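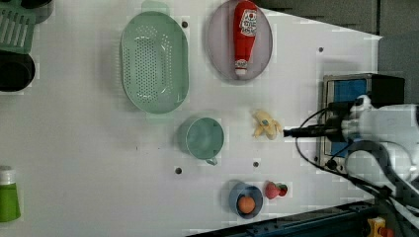 Tabletop with colander, cup and ketchup bottle

Counting commemorations: notes for the Catbridge talk
Speaker: Caroline Muriithi

Opening

Say what the talk covers. It covers the register of public commemorations in Catbridge: how the entries were collected, how they were coded, and what the coding can and cannot support. It does not make a case for or against any particular name. Those arguments belong to the consultation and there is a separate evening for them.

Define the term early. A commemoration, for the register, is a named or inscribed thing in a place open to the public that refers to a person, a group or an event. Streets, buildings, plaques, statues, benches with inscriptions, gardens, one bridge. Annual observances are kept in a second table and I will come to them near the end.

Total entries at the close of collection: 509. Leave the number on the screen. All later figures are parts of it.

What was left out

Headstones and anything inside a burial ground. War memorials are in as a single entry each, and the individual names on them are not. This is the decision people ask about most. If every name on the Market Hill memorial were a separate entry, the register would become mainly a list of the town's war dead and all the other proportions would move with it. The alternative count can be run from the spare field and I can send it to anyone who asks.

Commercial names are out. A shop called after its owner is not a commemoration in this sense. A shopping arcade called after a former mayor is.

Private estates are in if the road is adopted and out if it is not. This produces some odd results on the north side, where one half of a development is included. Show the map if there is time.

Sources

Council street-naming minutes, from the first surviving volume. The plaque list held by the library. The parks inscription book, which has a gap where the old depot flooded. A walked survey of each ward.

The walked survey found entries that no paper source had, mostly benches and small plaques put up by congregations and unions. The paper sources had entries the walkers missed, mostly on buildings that were under scaffolding or behind hoardings that month. Neither source is complete. Where the two disagreed on wording, the wording on the object was taken.

Everything was entered in Prelo. For those who haven't used it, Prelo is the records package the library already had. It handles dates badly. An entry with an unknown year has to be given a range, and the export then sorts the range by its first year. All charts in this talk were drawn after that was corrected by hand.

The coding

Each entry carries a subject type, a ground for commemoration, a date put up, a date removed if any, and the body responsible. Entries for persons also carry a short set of descriptive fields. The coding frame is the one we call the Berisha frame, after the member of our group who drafted the first version. It has been revised twice.

Explain the grounds. There are nine:

Office held
Military service
Landowning
Benefaction
Trade or industry
Religion
Learning and the arts
Campaigning and civil rights
Other or not stated

One ground per entry. Double coding was tried in April and given up. Two coders agreed well on the main ground and poorly on the second, and the second ground was being used as a place to put doubt.

The rule for choosing is that the ground is the one stated at the time of naming, in the minute or on the object. It is not the ground we would give now. A woman who ran a school and also led the rent campaign is coded under learning if the plaque says headmistress. Pause here. This rule lowers the campaigning count and the audience should know that before they see it.
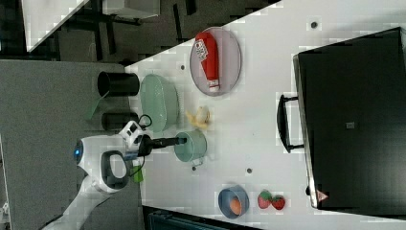

Toaster oven beside a plate and a ketchup bottle

Results, first part

Landowning and office held together make up more than half of the register. This is mainly a street-name effect. Take the streets away and the two grounds fall behind religion and benefaction. Show the chart with streets, then the chart without streets, and say clearly which is which. At the rehearsal two people read the second chart as a later period.

Campaigning and civil rights: 27 entries. Go through the spread by decade. There is very little before the war and then a cluster when the eastern estates were laid out and a housing sub-group picked the names. The minute for that meeting survives and gives reasons, which is unusual. Most minutes give a name and a vote.

Of the 27, the greater part are plaques and benches. Streets are few. The difference has practical effects. A street name appears in addresses, on maps, in post and in directions given by people who have never thought about it. A bench is read by the person sitting on it. The register gives each of them one line, and a simple count therefore overstates the campaigning entries in one respect. We considered a weighting by footfall or by number of addresses and rejected it for this edition. The weights would have been ours and would have done most of the work.

Results, second part

Observances. These are in the second table. An observance is an annual day or week marked by the council, a school, a place of worship or a named society, with evidence of at least one public event in each of the last three years.

The point to bring out is the gap between a day being listed and a day being kept. A good number of days are in the council's calendar as flags or notices and generate no event at all. Others have no listing and a full hall. The table has a column for each. Read across the row, not down the column.

Civil rights observances in Catbridge are mostly held by congregations and one trade union branch. The council's part is usually the loan of a room. Schools come in where a particular teacher takes it up, and drop out when that teacher leaves. The evidence for that last statement is interview material and it should be given as such.

Do not compare with national lists. The definitions differ and the question always runs over.

Comparison with Varnimden

Varnimden was chosen because it is close in size and because its officers used an earlier version of the same frame. The comparison is limited to plaques. Their street data were collected under a different rule on unadopted roads.

Varnimden has a larger share under campaigning. Before anyone draws a conclusion, give the procedure. In Varnimden a plaque can be proposed by any resident on a one-page form. In Catbridge a proposal needs a sponsoring body and the cost of the plaque lodged beforehand. The older Catbridge rule also required the subject to have been born in the borough, which excluded a number of people who arrived as adults and did their work here. That rule has gone. Its effect on the stock has not, and will not for a long time at the present rate of new plaques.

Removals

Seven entries have a removal date. Causes on file are demolition, road widening and one theft. No entry in the register was removed following an objection to its subject. Objections exist in the correspondence files and were not within the collection rules. If asked whether they should have been, the answer is that they could be, as a third table, and that someone would need to read the files.

Known faults

The descriptive fields for persons depend on published biography. Where there is none, the fields are blank. Blanks fall heavily on benches, and so on working people and on women. Any percentage drawn from those fields must give the number of blanks next to it. The handout does this and the slide does not, for reasons of space. Point at the handout.

Event entries are thin. A strike or a march is nearly always commemorated through one participant, and is therefore coded as a person.

Spellings of names follow the object even where the object is wrong. There is a corrected-name field, used for searching only.
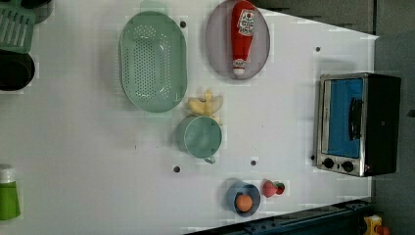
Page last changed: June 10, 2020

Questions likely to come up

Is the register open to additions? Yes, through the library desk. A photograph of the inscription and a location are enough. Entries are coded in batches.

Does inclusion imply approval? No. The register has no field for approval.

Can the coding be challenged? Yes. Quote the entry number and the source. A challenge that rests on a minute or an inscription is dealt with by the coders. A challenge to the one-ground rule goes to the next revision of the frame.

Why is the campaigning ground not split into suffrage, labour, race equality and so on? The entries in each would be too few to chart. The free-text note has the detail and can be searched.

Timing

If the previous speaker overruns, drop the Prelo section and the ward map. Keep the paragraph on the stated-ground rule in all versions. The Varnimden slide takes longer than it looks.

Handouts: entry form, coding frame, plaque table with blanks shown. Large-print copies are in the second folder.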